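Ticket 419: label printer drops off the network after lunch
Posted by Yesenia Chávez, October

Okay, picking this one back up! Quick recap for anyone who wasn't copied: the Bosstead label printer in the stockroom prints fine all morning, then goes "offline" sometime after 1 pm. Power it off and on and it comes right back, until the next afternoon.

Things I'd already tried before today: new network cable, different wall jack, firmware update, and deleting and re-adding the printer on Bimla's PC (sorry Bimla, I know that wiped your label presets). No change from any of it. 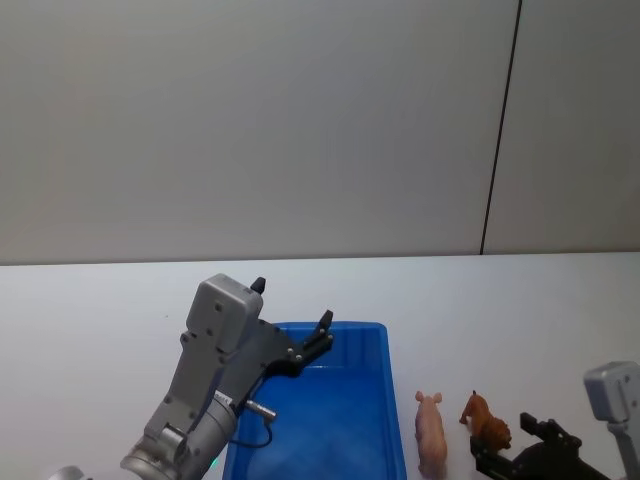
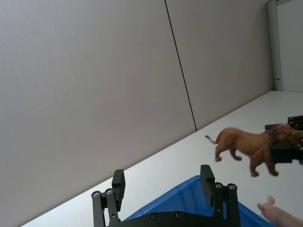 So today I stopped poking at the hardware and pulled the router log instead, and wow, I should've started there. The printer was getting its address automatically with a lease that ran out in the early afternoon, and the renewal kept failing. Meanwhile the address it wanted, ending in 22, had been handed to Dong-hyun's laptop. Two devices fighting over one number! I've given the printer a fixed address ending in 243, well outside the automatic range, and put that on a sticker on its lid. While I was at it I ran off a test batch of bin labels, including one that says TOYS for a blue plastic bin like the one on the white table, and every one came out clean.

2:40 pm: still online. Sent 16 labels from Bimla's PC and 16 from mine, no errors.

4:15 pm: Dong-hyun says his PC still shows the printer as offline. Went over and looked, and his was still pointing at the old address (duh, I never changed it). Fixed the port setting, test page came out fine.

Next day, 3:30 pm: made it through the whole lunch window with no restart! Lieven asked if the Sulthorpe office should do the same thing with theirs. I'd say yes, but check the router's range first, their setup is different from ours and I don't have the login.

Leaving this open until Aranka has done her big shipping run, then I'll close it.

Bendeo Office Support | Contact the help desk | © Bendeo | Back to top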